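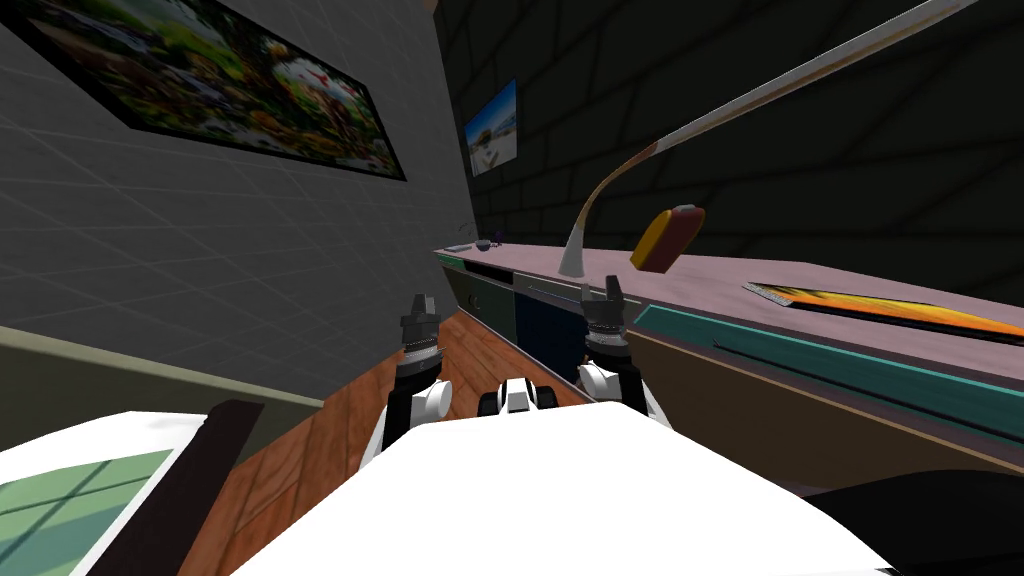
Notes on the planning layer, before the summer break

Over the past months a good share of my working time has gone into one question: how the planner should behave when the model of the world it has been given is wrong. I set out the present position below, partly for colleagues at Rindis who have asked for it and partly for my own record.

The software is in three parts. Perception produces a list of objects with positions and a confidence value for each. The planner, which we call Skodesine, takes that list and proposes a path for both arms. The controller then follows the path and reports any departure from it. Each part is tested alone, and then all of them are run together in simulated kitchens and living spaces, where wall finishes, cabinet colours and loose objects are changed from one run to the next.

The change of surroundings matters a good deal to the perception side. Until February we used a single room with plain walls, and the results were flattering. Once patterned tiling and pictures on the walls were introduced, the detector began to report objects where there were none. A bright framed picture was a frequent cause. We have since added a check that compares each detection with the depth reading behind it, and flat detections on a wall are now dropped before they reach the planner.

Objects that do not rest on anything are a different matter. In a simulated room an item may be placed slightly above a worktop, or at an angle no real item would hold, and the physics engine is then left to settle it. In the simulated view at the head of this page, a block with a dark red top appears tilted in the air over the counter. If the planner reads the position of such an item too early, it plans a grasp for a place the item may be about to leave. The remedy adopted is a modest one. Skodesine now asks for the position of every loose object 3 times, with a short wait between readings, and will not plan until the readings agree.

The second piece of work concerns the two arms. They were formerly planned one after the other, the left arm first, with the right arm treated as a fixed obstacle. This was quick to write and served well enough on open floor. Near a counter it did not. The left arm would take the easy route and leave the right arm with no path at all. Both arms are now planned together, using the method described in the Pavlović report that circulates within our group.

The comparison was made over 1000 runs of the same reaching task. The older method failed to find a path in 73 of them. The joint method failed in 7. Planning time has gone up, and on the slower test machine the delay before the first movement is plain to see. I regard this as acceptable for the present, though the controller team does not entirely agree.

Thin and curved objects remain an open problem. A lamp with a long bent arm is stored by Nonus, our scene tool, as one solid box, so the planner avoids a large volume of empty air. Splitting such shapes into smaller pieces by hand is possible but slow. A first version of an automatic splitter exists and will be merged once its tests pass on the full set of rooms.

The settings files have been renamed to match the new planner options. Anyone with local copies should replace them before the next build, as the old names are no longer read and no warning is given.

30 June 2020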